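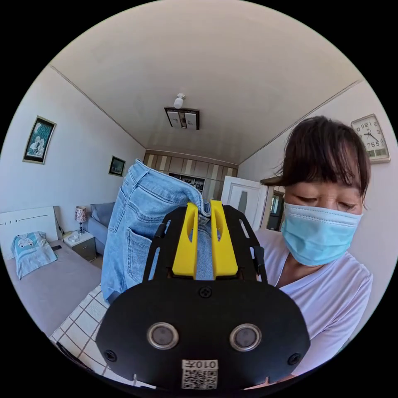
Fabric held between two yellow fingertips.

Claltdale textile repair scheme to open second workshop in Pindine

November 2023

Pondo, the clothing repair and reuse scheme based in Claltdale, is to open a second workshop in Pindine. The new site takes over the former shoe shop on Zamora Street and will offer mending, alterations and evening classes.

The scheme began with a single room and two sewing machines. In the past year it has taken in 666 garments, of which 313 were denim. Coats and school uniform made up most of the rest. Items that cannot be mended are cut up for patches and used in the classes.

"People bring us jeans more than anything else," said Kurniawati Nugroho, who manages the scheme. "The knees go first, then the hems. Most of it is an hour's work, and the customer gets a few more years out of them."

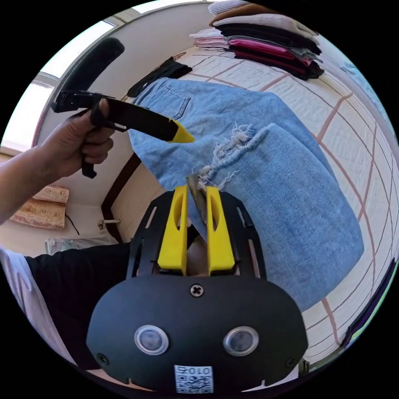

Blue denim with a frayed white edge.

The Pindine workshop will have room for 19 learners at a time, compared with eight in Claltdale. Classes will cover hand stitching, zips, darning and hemming. A separate course on denim will run over four evenings and deals with patching worn knees and finishing raw edges – either by turning them up or by stitching above the fray so that it goes no further.

Ye-ji Jin will lead the teaching at both sites. She joined Pondo in June after several years in theatre wardrobe.

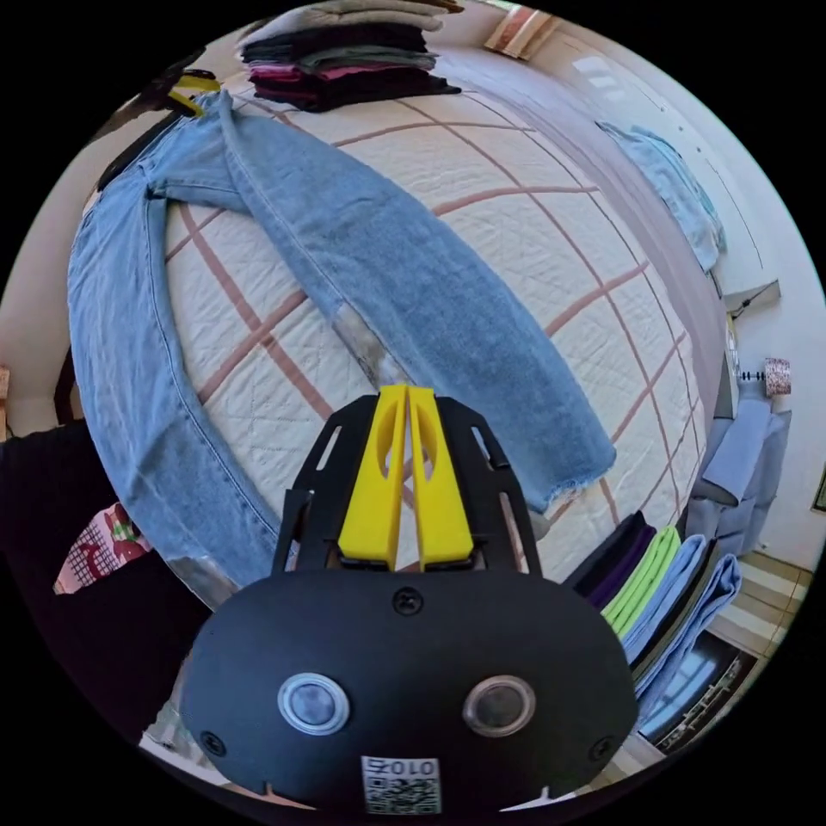
Garments for repair can be handed in at either counter and should be washed beforehand. Small repairs are priced at a flat rate, while larger jobs are quoted before any work starts. Almost 60 people have already put their names down for the first classes, and a waiting list is open for the second round.

Pondo is also looking for donations of thread, buttons and clean denim offcuts. Stretch denim is accepted but should be kept in a separate bag.

Opening hours and course dates for Pindine will be displayed in the windows of both workshops. Press enquiries should be addressed to Kurniawati Nugroho at the Claltdale office.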